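Chapter 4
Reading the Field: Positions and Space in Team Sports

Watch a crowd at a soccer match and you'll see nearly every head following the ball. Fair enough, the ball is where the goals come from! But try this once: pick one player, a fullback or a holding midfielder, and watch only her for ten minutes. The game changes shape. She jogs sideways when the ball is forty yards off, she stops, she points, she takes three steps back before anything seems to have happened. All of that is work, and this chapter is about that work.

We'll start with the season when Clerkport moved its tallest defender into the attack. The idea looked simple enough on paper (she won almost every header in her own box, so surely she would win them in the other one). What the coaches found was that a defender faces the play and meets the ball coming toward her, while a forward often has her back to the goal and a marker leaning on her. Same height, same jump, very different job. We'll follow that switch through three matches, including the loss to Granen in front of 1,500 people, and look at where she stood each time the ball was crossed. 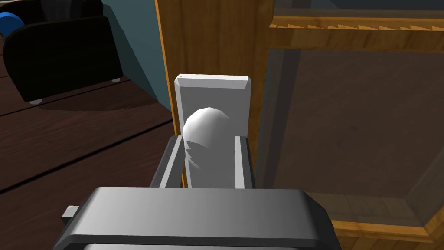

From there we widen the view to the whole team. Moving one player leaves a hole somewhere, and somebody has to fill it. Against Tutalby, Clerkport's midfield dropped deeper to protect the new back line, and the distance between midfield and attack grew to 30 yards. You can guess how hard it is to pass through a gap like that. The winning goal came in minute 87, and the section on spacing lets you trace it back through every pass, which is great fun with a pencil and a blank field diagram.

By the end of the chapter you should be able to:

Name the main positions in a four-man and a three-man defense
Explain how a player's starting position affects what she can see
Draw the shape of a team with the ball and without it
Suggest a change of position and say what it would cost elsewhere

Key terms: marker, holding midfielder, overlap, line, shape, second ball

Before you read on
Think of a team you know well, at any level. Which player would you move, and where? Write down your answer and keep it. You'll come back to it in Section 4.5, after the Admasu drills.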